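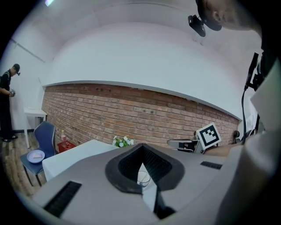 Photo: Effie Kinnear / Trenard Guides

Section 4. Booking an island crossing

Use this section to reserve a ferry seat in the Trukivton planner and add it to a trip you have already created. If you have not created a trip, go back to Section 2.

Before you start

You will need the passport number of each traveler, exactly as printed. Foreign visitors to the outer islands are checked against the passenger list at the pier, and a name that does not match can mean a missed boat. A local ID or driver's license number is accepted only for residents.

4.1 Find a crossing

1. Open your trip and select Add a leg.
2. Choose Ferry from the list of transport types.
3. Enter the departure pier. Some towns have two piers with similar names, so check the map pin before you continue.
4. Enter the island. If it does not appear, select Show seasonal stops.
5. Pick a day and select Search.

Results are listed by departure time. Boats marked Fast take up to 129 passengers and have indoor seating only. Boats marked Slow carry freight as well and may leave late while cargo is loaded.

Note: Sunday timetables are different on most routes. The planner shows the correct times, but printed schedules posted at guesthouses are often out of date.

4.2 Reserve seats

1. Select the crossing you want.
2. Enter the number of passengers. Children under six still need a seat on Fast boats.
3. Type each name and passport number, then select Check.
4. Choose Pay now or Pay at pier.
5. Select Reserve. A confirmation code appears on the screen and is sent to your email.

Pay at pier holds the seat until 50 minutes before departure. After that it goes to the standby line. The operator, Vindeck, does not take cards at its smaller ticket windows.

Caution: A reservation is not an entry permit. Some islands require foreign visitors to register with the local office before boarding. Look for the Permit tag next to the island name. Where the tag is shown, follow Section 6 first.

4.3 Save your ticket offline

1. Open the leg and select Save to phone.
2. Wait for the gray arrow to turn green.
3. Turn on airplane mode and open the ticket again to check that it loads.

Mobile coverage is poor past the first group of islands. A paper copy is accepted at every pier.

4.4 Change or cancel

1. Open the leg and select Manage.
2. Choose Change date or Cancel.
3. Confirm with the code from your email.

You can change the date once at no charge. Further changes are treated as a new booking. If the operator cancels because of weather, the leg turns red and you can move to the next open boat without a fee.

Note: Cancellations are common from October until the end of the storm season. Leave at least one spare night on the mainland before an international flight.

4.5 Baggage

Each passenger may bring two bags. Bicycles and surfboards go on Slow boats only and must be added under Extras. Motorbikes need a separate freight ticket, sold at the pier.

For problems with a reservation, write to Randa Karaki at the Trukivton help desk and include your confirmation code.

Continue to Section 5, Adding a place to stay.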